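Filis Door Brace

Price: 94, fixings not included

We stock the Filis because customers keep asking for it after a run of break-ins in their street, and we would sooner sell it with the doubts attached than see it come back. It is a steel bar that sits under the handle of an inward-opening door and pushes against the floor. The maker calls it "burglar proof". We don't use that phrase in this shop.

What it may do is slow someone down. A person who meant to kick a back door and be gone in a minute might give up. Someone with a pry bar and a quiet alley probably won't, and the bar does nothing at all for the window beside the door.

The box says it was tested to 1000 pushes. It doesn't say how hard the pushes were, or on what sort of floor. We asked Nasell, the importer, and got the same leaflet back.

Sizes: short and long. The short one suits most flats.
Floor: works on carpet and rough tile. On polished boards ours slipped, twice.
Alarm: the Filali version adds a siren. It is loud in the hallway and faint from the pavement.
Battery (Filali only): 6 months claimed. Change it sooner.
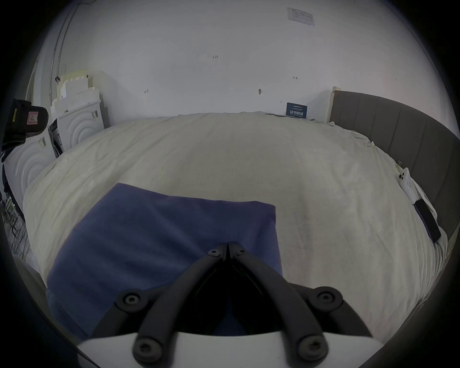 You can't fit the brace from outside, so it is no use when the house is empty, and that is when a good many thieves would rather call. For an empty house, spend the money on the lock. The Zillard deadlock costs more and needs a joiner, but it stays locked when you go to work.

Don't use the brace on a door you may need to leave by in a fire unless everyone at home can lift it out in the dark.

Returns: 7 days, unused, in the box. We don't take back opened sirens.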